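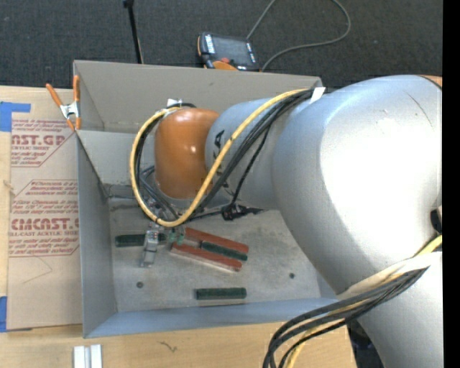
The Bin on the Table

06/05/2022

I have a confession: I spent most of April thinking about bins. Gray ones, mostly! If you read the last newsletter you know I was fed up with the way small parts were piling up on my work tables, and a bunch of you wrote in with your own sorting habits (thank you, I read every one, even the four-page one about washers).

So, what I've settled on. One big open metal bin per table, no lid, no dividers, and everything that comes in goes through it before it goes anywhere else. I used to have a row of little plastic tubs from Pulport, and they were cute, but I'd drop a handful of fittings in the wrong tub and not find them again for weeks. With one big bin I tip it all in, spread it out flat with my hand, and pick from there.

Sloping sides make a bigger difference than I expected. Stuff slides back toward the middle, and you can get your fingers under a flat piece when it's up against the wall of the bin. My old straight-sided one from Nimier was a pain for that, and I broke a couple of nails on it before I gave it to a neighbor for potting soil. Go tall on the sides too, if you have the room. Springs jump.

I like a plain gray inside. I tried a white enamel tray for a while and the glare under my lamp gave me a headache by lunch. The downside with gray is that dull steel parts disappear into it, so I do those last, when there's less in the way.

A few of you asked about noise. Yes, it's loud! Tipping 700 screws into bare metal will clear a room. I've tried a felt liner and hated it (everything snags, and the fuzz gets into the threads), so now I pour slowly with the bin tilted toward me. Carpet under the table takes the edge off as well, though you'll be crawling around looking for whatever fell. A magnet on a stick helps, except with brass.

For wooden tabletops, check the underside of your bin for burrs before you set it down. I didn't, and my nice pale table from Cieślak has a scratch in it as long as my forearm. I went over the rim and the bottom edges with 200 grit paper and it's been fine since.

Next up is the Pisovach box, the one from the estate sale that I've been putting off since winter. It's all mixed hinges and drawer pulls, and half of them are stuck together with old paint. If you have a favorite way of getting that off without ruining the finish, write me before I start on it.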